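Podow 63 desoldering station: four months with it on my bench

I've been pulling dead capacitors out of old boards for years with a cheap spring-loaded sucker and a spool of braid, and I kept telling myself that was fine. Then a Tekico rack controller landed on my bench with 12 swollen caps on a thick board, every one of them tied into a big ground plane, and I gave up and ordered the Podow 63. Wow, I should have done this ages ago!

The first thing you notice is how fast it heats. I can flip the switch, find my flux, and the tip is ready before I've got the lid off (the flux, not the station). The pump is in the base and kicks in the moment you squeeze the trigger, with no lag worth mentioning. On those ground pins I added a little fresh leaded solder, held the nozzle down, wiggled the lead in a small circle and pulled. Clean hole, light showing through it. Did the next one, same thing. I may have laughed out loud.

I've since used it on a Zallovora motherboard, two power supplies and a terminal that had sat on a shelf so long the caps had leaked without ever being plugged in. No lifted pads so far, and I'm not a gentle person.

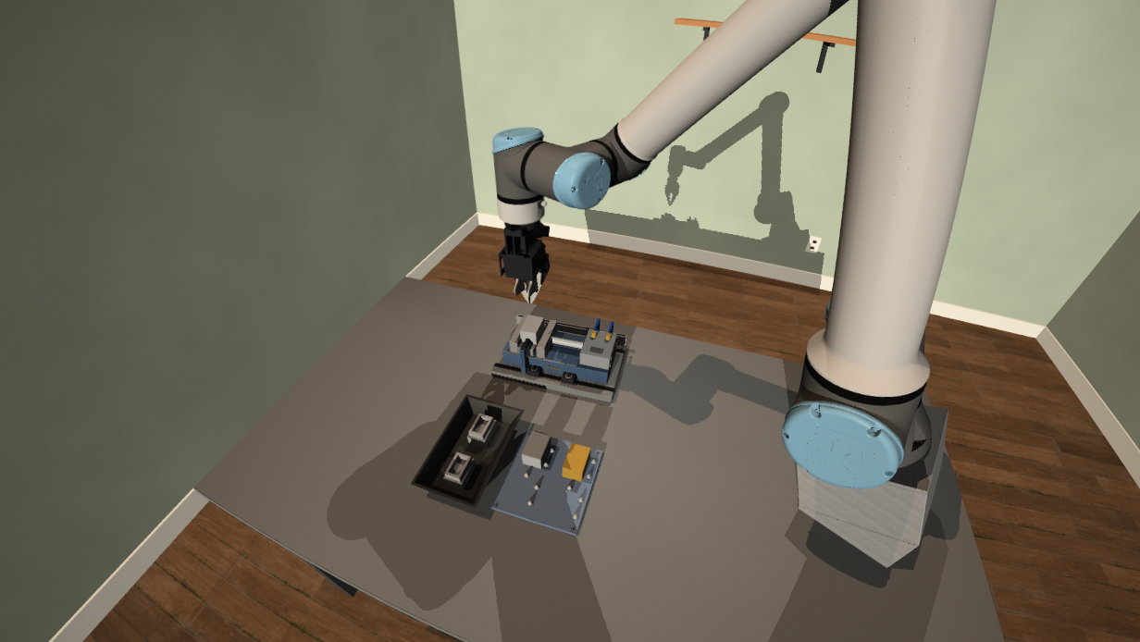

What comes in the box

You get the station, the gun, a stand, 4 nozzles, a cleaning rod for each size and a bag of spare filters. The cord on the gun is nice and flexible, much better than the stiff one on my old Lü iron, which used to drag the board around with it. The manual is a single folded sheet, but there isn't much to learn.

Things I'd change

The glass tube fills up quicker than I'd like. On a big recap I have to stop and empty it, and it's hot, so keep a glove handy. The stand is too light and slides when you hang the gun up in a hurry. I stuck mine down with double-sided tape. Also, the pump is loud, a sort of angry buzz, and my dog leaves the room.

Run the cleaning rod through while the tip is still hot, every single time. I skipped it once and spent a whole evening drilling out a plug of solder.

Price and who it's for

I paid 71 dollars on sale in September. If you change two caps a year, stay with braid. If you have a pile of old boards waiting like I do, get one, and order extra filters in the same cart!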